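Unit 3: Reading a Floor Plan
Handout for the introductory course in home interiors

Before the next class, read this handout and bring a pencil, an eraser, a scale ruler and the Flerkcombe plan you were given last time. The plan is drawn in millimeters. We will not be converting to inches in this unit.

What a plan shows

A floor plan is a horizontal cut through a building, seen from straight overhead. The cut is taken a little above the window sills, so windows and doors appear as breaks in the wall. Anything the cut passes through is drawn with a heavy line. Anything lower, such as a table or a bed, gets a thin line. Shelves and beams above the cut are dashed.

Beginners often draw every line in the same weight. The plan then becomes hard to read, even when the measurements are right. Do the walls first and leave the furniture until last.

Clearances

Clearance is the free space a person needs to pass, sit down or open a door. For the exercises we use these working values:

Main walkway through a room: 800 mm or more
Behind a dining chair in use: 800 mm from table edge to wall
Shortest wall that takes a long sofa: 2000 mm

These are course values. Local codes may ask for more, and a household with a wheelchair user will need more in nearly every room.

Plan and eye level

A plan gives distance well and height badly. A table that takes up a modest rectangle on paper can block much of what a person sees from one side of the room. For this reason each project in the course is handed in as a plan plus at least two interior views.
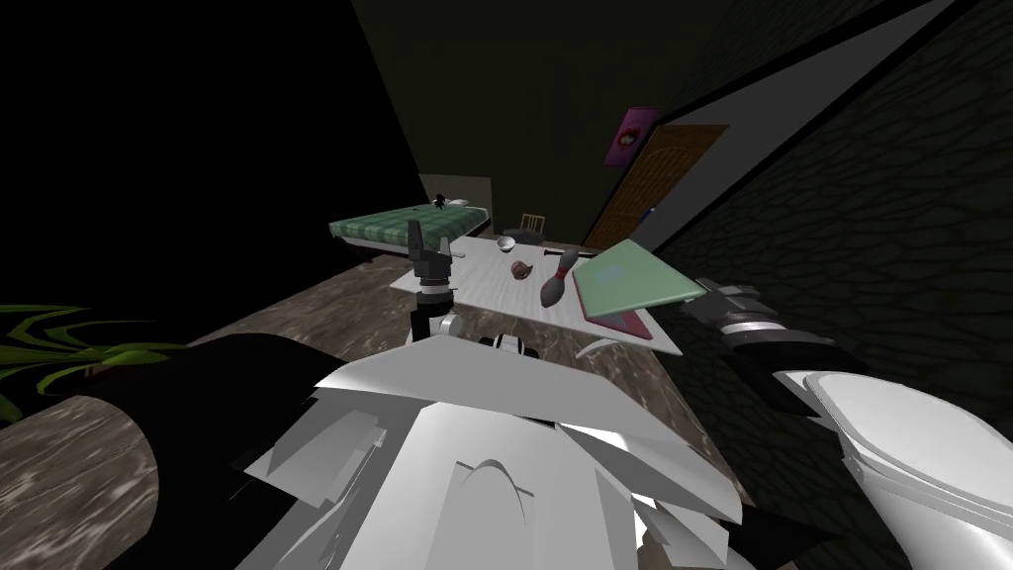
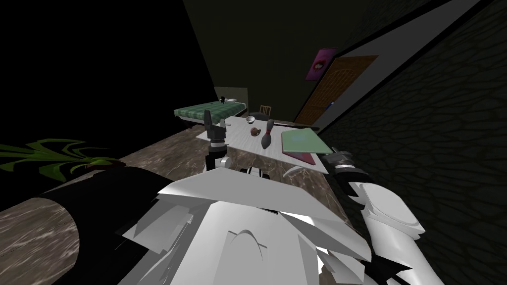

Fig. 3. Two rendered interior views, each with a table and floor.

When you set up your own views, write the viewpoint on the plan as a small triangle pointing in the direction of view. Number the triangles to match the views. A view with no triangle will be returned unmarked.

Worked case: the Rorkholm apartment

The Rorkholm living room has one door on the short wall and a second door diagonally opposite. The walkway between them cuts the floor into two triangles, and neither is large enough for a dining group. In the first scheme the table stood in the middle and people had to walk around it. In the second, the lower door was moved to the corner. The walkway now runs along the wall and the rest of the floor is in one piece.

Compare this with Tangen, where the doors could not be moved. There the answer was a narrower table set against the window wall — less seating, but a clear path.

Exercise

Take the Stolitz plan on page 269 of the course reader. Mark all walkways in pencil, then place a table with four chairs and one sofa. Check every clearance with the scale ruler and write the values on the drawing. Add two view triangles.

Hand in the plan and both views at the start of class. Late work goes in the tray by the print room before 5 p.m.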